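Brondar Sit-Stand Desk Frame: Set-up Guide
Section 3: Levelling, first power-up and saved heights

Read this section after the top has been screwed to the frame and all the cables have been clipped into the tray. If the top is not yet fitted, go back to Section 2.

Before you start

The desk must stand on a hard floor or a short-pile carpet. On a deep carpet the feet settle over the first few days, and you will need to repeat steps 1 to 4.

Leave a clear gap on all sides. Window sills, shelves and filing cabinets are the things most often hit by a moving desk. Check above as well as behind.

CAUTION: Two people are needed to move the assembled desk. Lift it by the frame and never by the top.

Levelling the feet

1. Lower the desk fully by hand control, or leave it as it came out of the box if it has not been powered yet.

2. Place a spirit level along the back edge of the top, then along one short side.

3. Turn the adjuster under the lowest foot anticlockwise until the bubble is centred. Each foot has its own adjuster.

4. Press down on each corner in turn. If the desk rocks, turn the adjuster at that corner a quarter turn and try again.
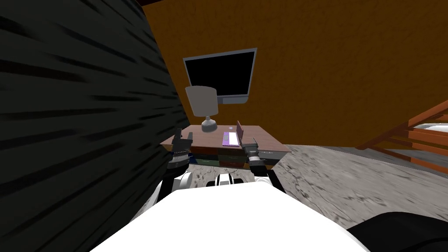

5. Tighten the lock nut on every foot with the flat spanner supplied. Do not use a power tool on these nuts.

Note: Frames supplied before the Drordale foot was introduced have no lock nut. Skip step 5 on those frames.

First power-up

6. Plug the control box into a wall socket. Do not use a reel or a multi-way adaptor.

7. Wait until the display shows three dashes.

8. Press and hold the down button. The frame will sink slowly, stop, rise slightly and stop again. Keep holding until the display shows a number. If you let go early, the dashes come back and you must start this step again.

9. Press the up button and raise the desk to its full height. Watch the cables as it goes. Any cable that pulls tight must be given more slack before you carry on.

CAUTION: Keep hands, chairs and pets clear of the frame while it is moving. The motor does not stop at once.

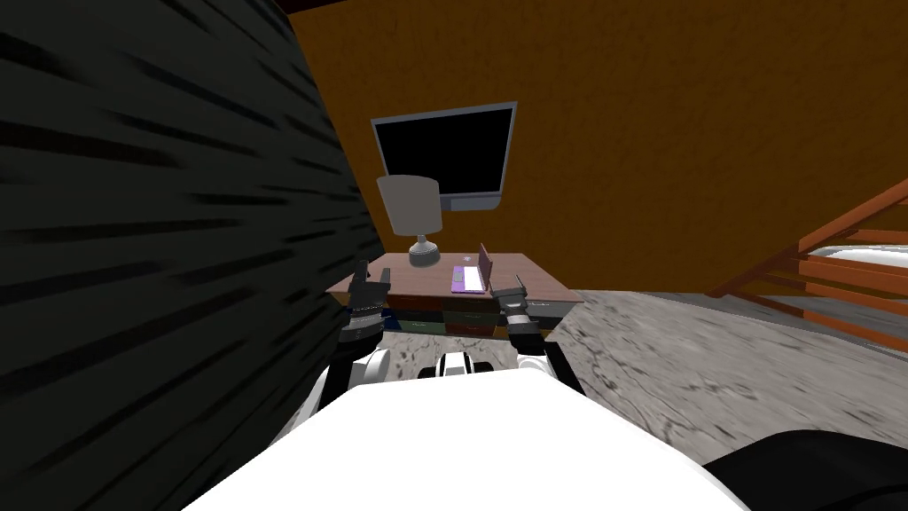 Can I leave the monitor on the desk during the first power-up?
It is better to take it off. The reset in step 8 ends with a small jolt, and a monitor on a narrow stand can tip. Put it back once the display shows a number.

Saving a height

10. Move the desk to the height you want.

11. Press M, then 1 or 2. The display flashes and the height is stored.

12. To return to a stored height, hold its number until the desk stops.

Note: Stored heights are lost if the control box is replaced. They are kept during a power cut.

Weight and rest times

The frame will lift up to 157 kg, including the top. Spread heavy items evenly and keep them away from the front edge. After 2 minutes of steady movement the motor rests and the buttons do not respond. Leave it alone until the display lights again.

If the display shows E3, the two legs are at different heights. Unplug the control box, wait one minute, plug it in and repeat step 8. If E3 comes back, stop using the desk and write to Liesbeth Kuipers at the Floltcombe parts desk, giving the number on the underside of the control box.

Section revised 12 Mar 2023. Fitting the Kassa drawer is covered in Section 4.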